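Mayo y el cambio de armario, otra vez tarde

Escribo rápido que tengo la lavadora a medias. Llevo desde las siete de la mañana con el cambio de temporada y ya no sé ni por qué empecé. Bueno sí. El altillo. Se abrió la puerta y me cayó encima una bolsa de jerséis, señal suficiente.

El año pasado lo hice en julio. Un desastre, sudando con mantas en brazos. Este año me propuse mayo y lo he cumplido, aunque sea por los pelos.

Primera cosa: las cajas. Compré 6 de las de Stuten, las de tela con tapa, y estoy contenta a medias. Caben bien debajo de la cama pero la cremallera se engancha en la esquina si la llenas mucho. Las de Esteo que tenía antes eran más feas y duraron una mudanza entera. En fin. No pienso devolverlas a estas alturas.

Segunda: las camisetas. Mi drama de siempre. Casi 40 entre las de salir, las de casa y las que son ya trapo pero me dan pena. He probado a doblarlas en vertical, enrolladas, en plano de toda la vida... y vuelvo siempre al plano. Enrolladas ocupan menos, vale, pero salen como un acordeón y yo no plancho. No plancho y punto.

Lo que sí hago es estirarlas bien antes — desde los hombros, luego el bajo — y dejarlas un rato sobre la cama mientras sigo con otra cosa. Mano de santo para el algodón.
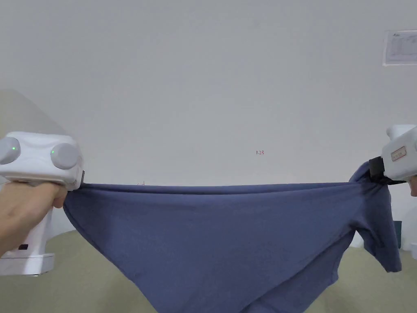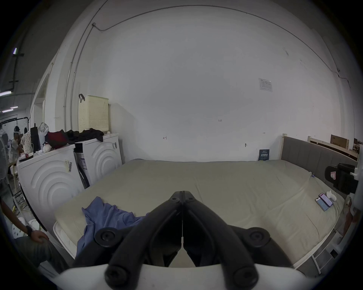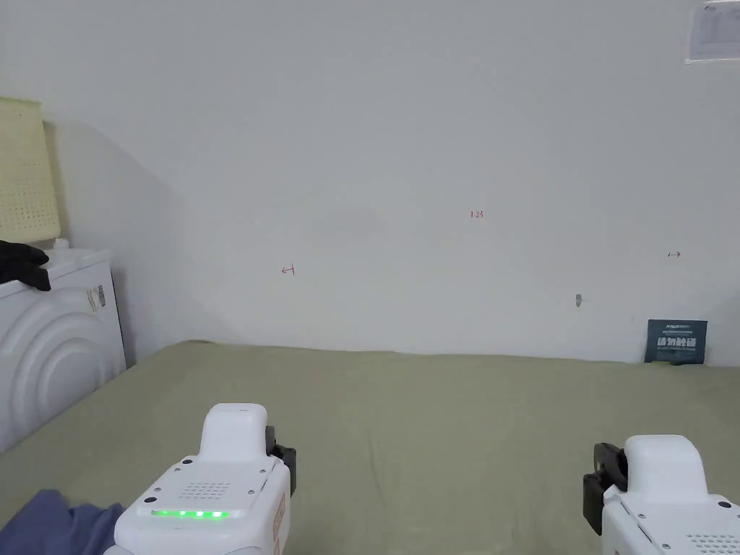
Ropa y cama, mayo

Sigo. Los jerséis de lana los lavo todos antes de guardar, aunque los haya llevado un día. Tuve polilla hace dos inviernos y no se lo deseo a nadie. Programa frío, 18 minutos, jabón Mabuza del bote pequeño (el grande huele demasiado a pino para mi gusto). Secar en horizontal, encima de una toalla. Y a la caja con lavanda, que no se si funciona pero huele bien.

Abrigos: funda y al fondo. El verde tiene el forro descosido desde enero y ahí sigue, lo llevaré a arreglar en otoño. Como dije el otoño pasado.

Calcetines, mejor no hablar. Una bolsa entera de desparejados. Les doy hasta el verano.

Para vender he apartado un vestido de Jedine que me quedaba regular ya en la tienda y dos pantalones. Los subiré esta noche si me da la vida. La otra vez puse una chaqueta y me escribieron como 1000 personas preguntando medidas que estaban en el anuncio, asi que esta vez las pongo en mayúsculas.

Me falta el cajón de los bañadores y decidir qué hago con las sábanas de franela — creo que las dejo una semana más, que por la noche todavía refresca.

Pita la lavadora. Os cuento lo de los bañadores otro día.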